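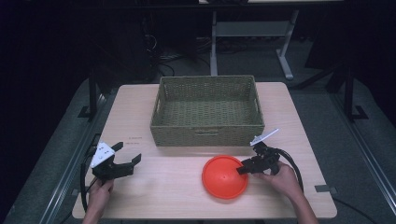

23 Jun 2022

I have decided to learn to nap. My grandmother could do it in a dentist's chair, and my friend Negin Rashti does it on the bus with her mouth closed, so the talent clearly exists in ordinary people. I'm 41 and have managed it on purpose exactly never.

My first mistake was reading up on it. One article wanted a dark room and a cool pillow. Another wanted coffee right before lying down, which sounded like a prank. I tried the coffee. I lay there for 14 minutes with my heart going like a sewing machine and planned a kitchen remodel I can't afford.

Then I bought an app called Zonum, which plays rain. It also asks you, in a chime, to rate your rest when it's over. I gave it two stars and was wide awake enough to write a paragraph explaining why.
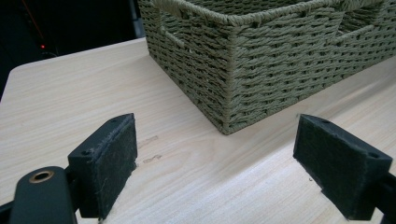 Felt pads and pale wood, close up.

Negin says I'm trying too hard and should just get bored. Fine. Yesterday I took a biography of a canal engineer to the couch, 500 pages, small print, no maps. I read until half past four and now I know a great deal about locks.

Javiera next door offered to lend me her cat, who is apparently gifted in this area. He comes over tomorrow after lunch. I've put a blanket out for him on the good end of the couch.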